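Plate (dishware)

A plate is a broad, mainly flat dish on which food is served. Most plates are round, with a shallow well in the centre and a raised or sloping rim that keeps food and liquid from running over the edge and gives the fingers something to hold. Plates are made from ceramic, glass, metal, wood, plastic and pressed paper. In Australian households the word usually means a ceramic dinner plate, although "a plate" may also mean food brought to a shared meal, as in the invitation to "bring a plate".

Contents
1 Form
2 Sizes and types
3 Materials
4 Colour and decoration
5 Plates at the table
6 Play and display food
7 Care and storage
8 See also

Form

The parts of a plate are the well, the shoulder, the rim and the foot. The well is the level area where the food sits. The shoulder, or verge, is the curve joining the well to the rim. The foot is a raised ring on the underside which lifts the plate slightly off the table and is often left unglazed, so that the plate does not stick to the kiln shelf during firing.

A plate without a distinct rim is called a coupe plate. Its surface rises in one continuous curve from the centre to the edge. Coupe plates offer more usable area for the same diameter and have been common in cafes for some years, while rimmed plates remain the usual form in formal dinner sets. Square and oblong plates are also made, though they take up more room in a cupboard and tend to chip at the corners.

The depth of the well varies with use. A dinner plate is shallow enough for a knife to lie nearly flat against the food. A soup plate is deeper and keeps its wide rim. The pasta bowl falls between the two, and makers do not agree on where one type ends and the next begins.

Sizes and types

Plates are described by diameter, measured across the top from edge to edge. A bread and butter plate is commonly 15 or 18 centimetres across. Side plates and cake plates are of similar size, and many households use a single small plate for all three purposes. Entree plates are larger, and dinner plates larger again. A charger is a wide decorative plate set beneath the others and is normally removed before the main course.

A saucer resembles a small plate but has a central ring or depression to hold the foot of a cup. A platter is a large serving dish, often oval, from which food is moved to individual plates.

Sizes are not fixed between makers. The Kornley range, sold through country department stores, listed its breakfast plate at a size that other makers sold as an entree plate, and replacement pieces bought from a different range often fail to stack neatly with the originals.

Materials

Earthenware is fired at a lower temperature than other ceramics and remains porous beneath its glaze. It is inexpensive and takes bright colours well, but chips readily. Stoneware is denser, heavier and harder wearing. Porcelain is fired at a higher temperature again and is white, hard and slightly translucent when thin. Bone china contains bone ash, which gives it a warmer white and good resistance to chipping for its weight.

Toughened glass plates are light and stack closely. Enamelled steel plates are associated with camping and with station and shearers' kitchens; they survive being dropped, but the enamel may flake from the edge and expose the steel to rust. Melamine is used for picnic sets and children's plates and is generally unsuitable for microwave ovens.

Colour and decoration

White is the most widely used colour for everyday plates. It suits most foods, makes marks easy to see, and allows broken pieces to be replaced without an obvious mismatch. Foods of strong colour, such as egg yolk, beetroot and pumpkin, stand out clearly against it. 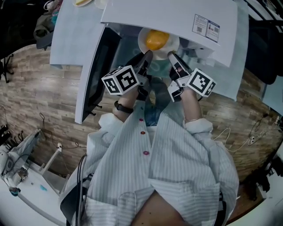

Decoration may be applied under or over the glaze. Underglaze decoration is protected by the glass layer above it and wears slowly. Overglaze enamels and metallic bands sit on the surface, where they can be dulled by dishwashing and scratched by cutlery. Plates with gold or silver bands should not be placed in a microwave oven.

Transfer printing made detailed patterns affordable for ordinary households. A tissue print was laid on the unglazed ware and rubbed down, then the paper was washed away. The Trelluneck pattern, a border of gum leaves in grey-green, was produced by this method and later reissued as a decal. The two versions can be told apart by the joins in the border, which are visible only on the earlier pieces.

Plates at the table

In a conventional setting the dinner plate is placed in front of the diner with forks to the left and knives to the right. The bread and butter plate stands to the left, beyond or slightly above the forks. Everyday meals seldom follow this arrangement in full, and in many homes food is put onto plates in the kitchen and carried out.

Breakfast is often served on a smaller plate than dinner. Fried eggs are awkward on a steeply curved coupe plate – the white slides towards the middle and the toast goes under it – and a flat well is usually preferred.

Play and display food

Imitation food is made for toy kitchens, shop windows and restaurant displays. The fried egg is among the most familiar subjects, with its round yellow or orange yolk. Children's versions are made in wood, felt, plastic and silicone, and are commonly sold with a small plate and pan. The Van Loon tea and breakfast set packed 2 plates with its play food, both without a foot ring so that they would lie flat on uneven ground.

Care and storage

Most glazed plates can be washed in a dishwasher. Grey lines on the glaze are usually metal left behind by cutlery, and can often be removed with a mild cream cleanser. Crazing, a network of fine cracks in the glaze, cannot be reversed.

Plates are stored flat in stacks or upright in a rack. Paper or felt between fine pieces prevents the foot of one from scratching the plate below. The display collection at Fliltelbridge, which holds 100 plates, keeps its heaviest platters upright in slotted timber racks.

See also

Bowl
Cutlery
Saucer
Table setting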